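Slide 6 - Care of the kitchen cell, Lurnurstead

Thank the hosts in Bremen. State that the cell has logged 2,105 hours and that Arturo De Luca keeps its service record.

The gripper is checked before each session. Joints and fasteners come first, then the fingers. Any play is written down before anything is tightened. 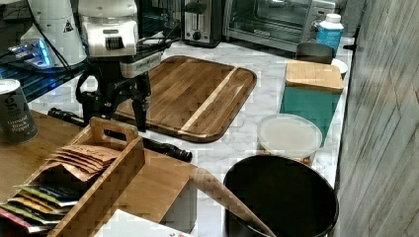
Cables are next. Allow slack for the full reach of the arm - Sandro Marras will take questions on routing. Pause, then slide 7.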